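The Case Against the Storage Box

Every December the same advice comes round, timed for the days when people are stuck indoors with too many things. Buy containers. Sort what you own into them. Put labels on the containers. By July, supposedly, you will be a calmer person with a visible hallway floor.

I've been hearing this for most of my adult life and I don't believe it.
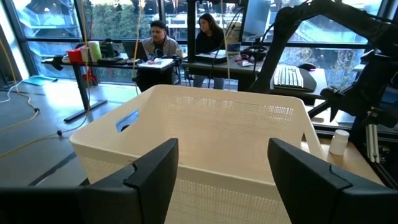
By Lowri Gronow
Opinion | December 25, 2019

My doubt starts with who is giving the advice. The Jidex catalog that came through my door last month had 679 products in it, and the opening essay, four pages on "living with less," was followed by page after page of things to buy. Greltari, which runs weekend decluttering classes in my town, charges $200 for a seat and sends you home with a discount code for drawer dividers. I took the class. The teacher was pleasant and plainly good at folding. At no point did she suggest that any of us stop shopping.

A person with too much stuff has a problem with stuff. Sell that person a set of boxes and the problem is still there, plus the boxes. It may look better for a while. I'll grant that, and I'll grant that looking better counts for something when your mother is coming to dinner. But I have opened the closets of tidy friends (with permission, mostly) and found old phone chargers in one bin, dead batteries in another, and a third marked MISC that took two of us to lift.

The usual reply is that containers set a limit. When the box is full, you stop. I would like to meet the household where this works. In mine, when the box was full, I bought a second box, and it nested so nicely on top of the first that I felt I had accomplished something. The makers know this perfectly well. Why else would they stack?

Then there are the apps. Ornis lets you photograph the contents of every bin in your home and search them from your phone. A neighbor showed me hers with real pride. She had logged 100 items from the garage, and I asked which of them she had used this year. She scrolled for a long time. She found the bicycle pump.

I don't want to be unfair. Some families are squeezed into small apartments where every shelf has to earn its keep, and people who work with their hands need to know which drawer the screws are in. My own uncle kept a hardware counter at Pētersons for years and could find any washer in the dark. He had a reason to sort things, though. He was going to sell them.

What bothers me is the moral tone. Somewhere along the way a neat shelf became proof of a well-run mind, and a messy one became a confession. I know wonderful, reliable people whose kitchens look like a yard sale. I also know a man with matching jars who hasn't returned a call since spring.
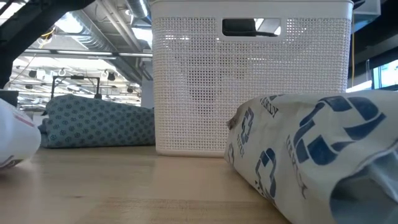

Do storage containers help you own less?

They don't, on their own. A container changes where your things are kept, and the number of things stays the same until you give some away or stop bringing more home.

So my proposal for the new year is a dull one, and it won't fill a catalog. Pick one closet. Take out what you don't use and get it out of the house that same week, before it finds a new corner. Leave the shelf half bare and see whether you can stand it. I managed a month before I put a lamp there, and I don't even like the lamp.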